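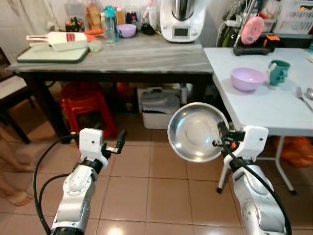
Ticket: folding table moves when I set a place on it
Product: Allico folding table, bought from Orkent
Status: open, waiting for customer

First message, August
Hello. I use this table in the kitchen for one place setting. The floor is ceramic tile. When I put a bowl down near the front edge, the top goes down a little on this side and the spoon slides. I opened and closed the legs 2 times and it is the same.

Reply from Orkent support
Please check that each leg is fully open and the foot is on a tile, not on the grout line. Please send photos with the dishes on.

Second message
I moved the table by the width of one hand. Now it is better, but it still moves when I press the corner. The steel bowl was from Barrientos and weighs 83 grams, so I don't think it is too heavy.

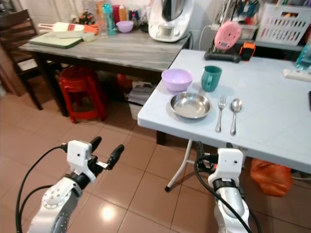
Steel bowl, lavender bowl, teal mug, fork and spoon on the table.

Reply from Orkent support
Thank you. The table is made for 60 kilograms, so the dishes are no problem. Can you send one more photo, with the feet in it?

Third message
Yes, I attach it. I did not put paper under any foot, I wait for your advice first.
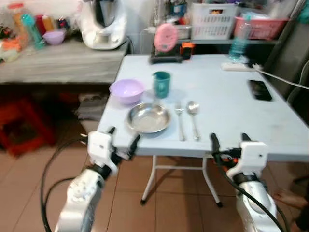 Table legs with the black rubber feet on the tiles.

Reply from Orkent support
Please try to turn the table 100 degrees or a little less, and press the same corner again. If it still moves, we will send a new foot with Follotel.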